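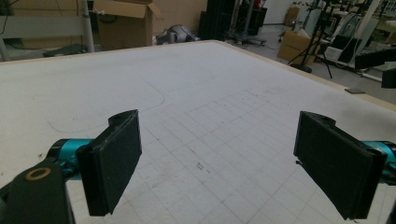
The big white table, pencil marks and all.

I do all my towel folding on a table now. For years I folded on the bed, and every stack came out leaning like an old fence. A bed gives under your hands. A table doesn't, and you get an edge to line things up against, too.

Mine is white on top, and I'm not precious about it. If a pencil line helps me remember how wide a folded towel should be for the closet shelf, I draw the line. My friend Orhun Dönmez thinks this is barbaric (he irons his dish towels, so we'll leave him out of it).

Start with the corners. Take the two top ones, lift, and pull gently sideways until the top edge straightens, leaving the bottom half down on the table. You'll still have ripples across the upper part. Fine! Lay it down and smooth from the middle out with the flat of your hand. Terry loves to grab onto itself, so don't drag it — lift and set it down again.

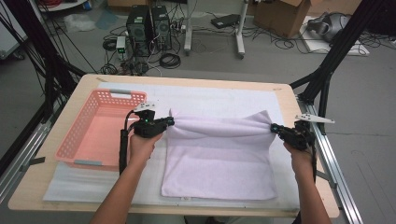 Vol. 2, No. 3

I like something soft and white under the towel, foam or paper padding, whatever you've got, covering most of the tabletop. The basket goes on the left, right up on the table with the towel. A pink plastic one with holes in the sides does the job, and the handles make it easy to slide closer with one hand. I used to keep mine on the floor and my back complained about it every Friday.

After that it's thirds the long way, then in half, then in half again. If your shelf is shallow (mine in the Dostamcombe apartment was ridiculous), stop at the first half and roll it up from the short end. Fold toward yourself so you can see both edges meet.

Oh, and clear the table completely before you begin. I once folded a whole load around a coffee cup and you can guess how that went.

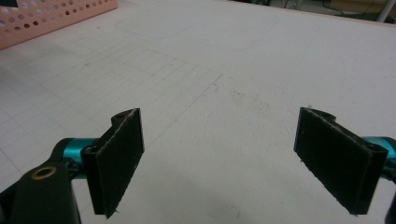 Keeping the table top decent

Lint and little fibers collect on a white surface faster than you'd think. I go over it with a barely damp cloth before each load, then a dry one. Pencil comes off with a plain white eraser if you go easy — try a corner first. Let everything dry before the clean towels go anywhere near it.

538 shares · 3 comments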